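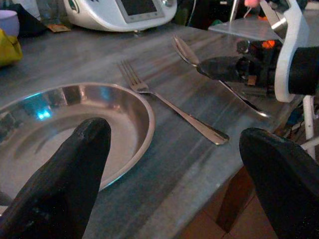 The robot built at the Fragkou workshop in Voltolville holds a spoon in one gripper, with a fork and a metal plate on the table.

VOLTOLVILLE – A two-armed robot built by members of a shared workshop is learning to set a table, and its builders plan to show it to the public at the workshop's open evening in March.

The machine, named Trernska, was put together at Fragkou, the members' workshop on Jisusside. Leilani Ridgeway and Rafail Karamanlidis began the project last year and work on it every Thursday night.

Each arm ends in a gripper with black fingers and carries a small camera near the wrist. Ridgeway built the arms and Karamanlidis writes the software. Parts have cost the pair $880 so far, most of it spent on motors. The workshop paid for the power supply.

To train the robot, one of the builders guides the arms by hand through a task while the cameras record. The software then tries to repeat the motion. The pair have recorded 321 runs with plates and cutlery.

Cutlery was a late addition. The robot started on foam blocks and moved on to cups over the winter.

"A fork is thin and it lies flat, so the fingers have to come down almost to the table," Ridgeway said. "If they come down too far, the motor stalls and we start over."

Shiny metal has been the harder problem, according to Karamanlidis. Reflections change as the arm moves, and the software sometimes reads them as separate objects. He has tried dimmer lighting and a different camera setting – the second helped more.

In the latest round of testing, the robot finished eight of 20 attempts to place a spoon beside a plate without help. Most of the failed tries ended with the spoon turned the wrong way.

The builders want to reach 15 before the open evening. They are also printing a new set of fingers with softer tips.

The open evening starts at 6 p.m. and is free. Visitors will be able to guide the arms themselves. Parking is available behind the building, and children must be with an adult.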